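Why Does Wallpaper Repeat Itself?

A look at the thing your house is wearing

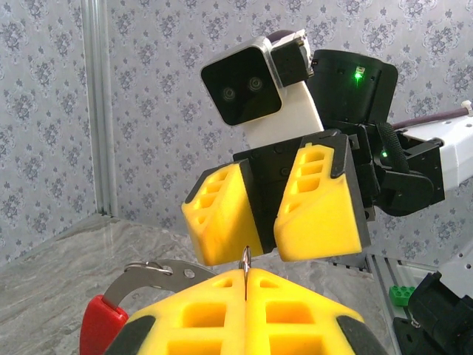

Wallpaper is one of the few things in a home that people spend days choosing and then never look at again. It hangs there quietly while everyone stares at the television. But if you have ever been sick in bed with nothing to do, you may have looked at a papered wall long enough to notice something odd. You find a leaf with a funny curl in it. Then you find the same leaf, with the same curl, a little farther along. Flowers are the old favorite for this game, and pale ones like the blue-grey flowers on the walls in the picture are harder to play with than bright ones. If you lose your place, you have to start over. You were sick in bed anyway, so it's no great loss.

What is a repeat?

The piece of pattern that gets used again and again is called the repeat. Think of it as a rubber stamp. You stamp once, move over, and stamp again. If you move the same distance each time, the whole wall fills up, and you only had to draw one flower. Artists are not lazy, exactly. They just have lunch to get to.

The tricky part is the edges. Whatever goes off the right side of the stamp has to come back in on the left side of the next one. If half a rose goes out, half a rose had better be waiting. The same goes for the top and bottom. A designer spends a lot of time checking this, and when it goes wrong you get a rose with a step in the middle of it, like a badly made sandwich.

How did they print it before machines?

With blocks of wood. Somebody carved the shape of the pattern into a block, spread color on it, and pressed it onto the paper. Then they did it again. And again. Every color usually needed its own block, so a fancy paper with many colors took many blocks and a great deal of patience.

The old Sutcliffe wallpaper works in the town of Grenda kept its blocks after it stopped using them, and 2605 of them are still stacked on shelves there. The most complicated paper the works ever made was called Flinard. It showed a garden with birds in it, and it needed 79 blocks. If the printer sneezed on block 78, I imagine the room went very quiet.

Later on, people worked out how to put the pattern on a roller. A roller is a clever answer to the edge problem, since it has no left end or right end going around. It just keeps turning, and the flowers keep coming out for as long as there is paper to put them on. Wallpaper got much cheaper, and a lot more walls got flowers whether they wanted them or not.

The green you did not want

In the 1800s, some bright green wallpapers were colored with a paint that had arsenic in it. Arsenic is a poison. People liked the green so much that they took a while to give it up, even after doctors complained. Please remember this the next time a grown-up tells you that people had more sense in the old days. Wallpaper in the shops today doesn't use it.

Only 17 ways

You might think there are endless ways to make a pattern repeat across a wall. You can slide it along. You can turn it. You can flip it over, as if in a mirror. You can flip it and slide it at the same time, the way your footprints go left, right, left, right across a beach.

Mathematicians sat down and worked out all the ways those moves can fit together on a flat surface, and there are 17. They are called the wallpaper groups, which is a nice friendly name for some fairly hard math. You can change the flowers to fish or the fish to teapots. You'll still be using one of the 17.

Why is hanging it so hard?

Because it comes in strips, and the strips have to match. The person on the ladder slides each new strip up or down until the flowers line up with the strip beside it. The extra bit at the top gets cut off and thrown away. The bigger the repeat, the more you may have to throw away, which is why a paper with enormous parrots on it can cost more than you expected.

Then there are corners. Houses look straight, but plenty of them aren't, and a striped paper will tell everybody. If your family wants to put up wallpaper together, a small, busy pattern is a kind choice. It hides mistakes and may prevent an argument.

Try it yourself

You need a square of paper, a pencil, scissors and some tape.

Draw something in the middle of the square. Don't let it touch the edges.

Cut the square in half from top to bottom. Swap the two halves, so the old outside edges meet in the middle, and tape them together.

Now cut it in half the other way, swap the top and the bottom, and tape again.

Draw something new in the empty space in the middle. Stay away from the edges again.

Make a few copies and lay them side by side, all the same way up. The pieces of your first drawing will join up where the copies meet. Ask before you stick them to the wall.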